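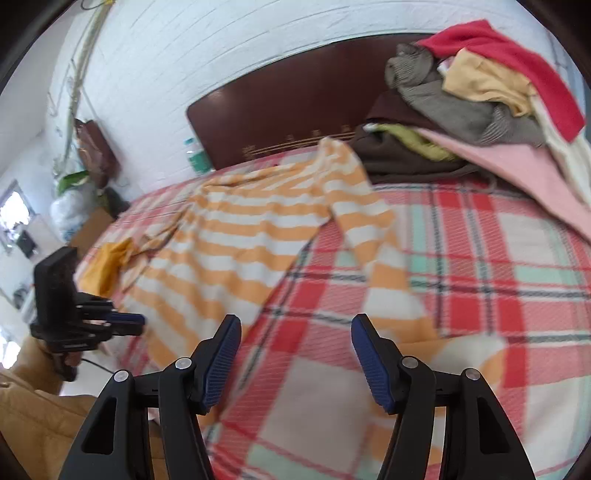
A striped long-sleeved shirt laid out on a plaid blanket.

The Second Life of a Shirt

Residents of Cruickshank have long had few choices when a garment no longer fits or no longer pleases. The municipal transfer station accepts textiles in a single container near the gate, and what goes into it leaves the county by truck. Until last spring, the town kept no record of how much clothing passed through or where it ended up.

That changed in March, when the Cruickshank Public Library opened a clothing exchange in the former periodicals room on its lower level. The program, known as Zemovier after the street on which the library stands, allows any cardholder to bring in clean, wearable garments and to take home an equal number. No money changes hands. In its first season the exchange received 3,070 items, of which 1,034 were children's sizes.

The library's annual report describes the exchange as an extension of its lending mission. Cardholders already borrow cake pans, snowshoes and sewing machines, and the addition of clothing required only a modest change to the circulation policy. Garments are not due back. They are entered by type and size, hung or shelved, and struck from the record when they leave.

Demand has been strongest for school clothes and winter coats. Formal wear moves slowly except in the weeks before graduation, when the supply of dark suits is exhausted within days. The library has asked residents to hold summer clothing until the weather turns, as the room has space for no more than 200 hanging garments at one time.

Preparation is left to the donor. The guidelines posted at the circulation desk ask that each piece be washed, dried fully and laid flat in good light before it is brought in. Collars, cuffs and underarms deserve particular attention, as do the seams at the side and shoulder. A missing button does not disqualify a shirt, provided the fabric around it is sound. Pilling is acceptable on sweaters. Stains are not, and garments that fail inspection are returned to the donor or, with permission, cut down for the mending classes held upstairs.

Those classes have grown alongside the exchange. Offered in the evening at 6:30, they cover hems, patches, zippers and the darning of socks. Fondia, a fabric shop on the north side of the square, supplies thread and remnants at cost and has lent the library two dress forms. Enrollment is limited to the number of machines in working order, and the autumn session filled before the schedule was printed.

The growth of the exchange has raised practical questions. Jodo, the consignment store that has operated near the rail depot for many years, expressed concern in a letter to the library that free clothing would draw away its customers. After several meetings, the two parties agreed on an arrangement under which the library declines designer labels, bridal wear and leather goods and refers their owners to the store. The store, in turn, sends over unsold items when a consignment period ends and the owner does not wish to reclaim them.

Storage remains the chief difficulty. The periodicals room has one window and limited ventilation, and the humidity of July required the rental of a dehumidifier that had not been budgeted. Shelving was adapted from the old magazine racks, whose sloping fronts are poorly suited to folded trousers. A request for 3 rolling racks and a proper set of bins has been included in the coming year's budget.

The town has begun to weigh the contents of the textile container at the transfer station each month, and the figures will be published with the library's own. Whether the exchange has reduced the amount of clothing discarded cannot yet be determined – a full year of measurements is needed before any comparison can be made.

The exchange is open during regular library hours, except on the last afternoon of each month, when the room is closed for sorting. Donations are limited to 12 items per visit. Shoes, undergarments and bedding are not accepted.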